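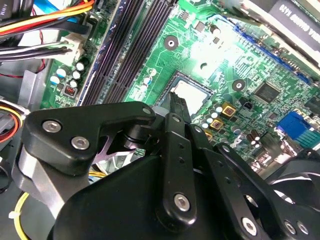
# The Second Life of an Office Computer

When a company in Delley replaces its desktop computers, the old ones usually leave by the back door. Last July, 20 of them left in a van and went to Urio, where a small repair workshop named Stomatik took them in. I spent 2 days there to understand what happens to such a machine before it gets a new owner.

The first thing I learned is that the work starts with a brush. A desktop that has stood under a desk for many years is full of dust, and the dust is thick as felt. The case is opened outside, in the yard, when the weather allows it. Only then does it come to the bench, and the parts are examined in a fixed order: power supply, fans, memory, drive, processor.

## A matter of paste

I had never thought much about the processor. It sits in its socket on the green motherboard, under a cooler, and most owners will never see it. Between the two metals there is a thin layer of thermal paste, which helps the heat to pass. When the cooler is taken away, a hazy, whitish film can stay on the silver surface, and it looks like something that a careless person has spilled. At Stomatik they are strict about this film. It must be removed completely before new paste is put on.

They do it with a cloth without lint and a little alcohol. The movement goes from the edge to the middle, so that nothing is pushed down into the socket. It is slow work, and I was allowed to try it on a board that was already dead. I used far too much alcohol and also too much force. My hands were tired after one processor.

The new paste is a question of belief. One part of the workshop puts a single drop in the center, the other part draws a cross, and they have been arguing over it for as long as the workshop exists. The temperatures they write down on the wall are the same for both.

## What is kept and what is not

Fans are judged by ear. A fan that makes a dry, scratching sound goes into a box for metal, and a quiet one is washed and used again. Memory is tested during the night. The drives are erased first, and the old company receives a paper which confirms it - without this paper, I was told, no office would give away even a keyboard.

From the van in July, 3 computers could not be saved. Their parts were sorted in drawers, and the screws were put in old jam glasses according to their length. The others went to Plaradier, a program that lends computers to families and to evening schools. It has placed 700 of them until now.

I asked how long such a computer can still work. The answer was a shrug, and then an invitation to look at the oldest one in the room, which prints the labels for the drawers. It was open on one side and it hummed a little. Somebody had promised to clean its fan before the summer, and it was still waiting.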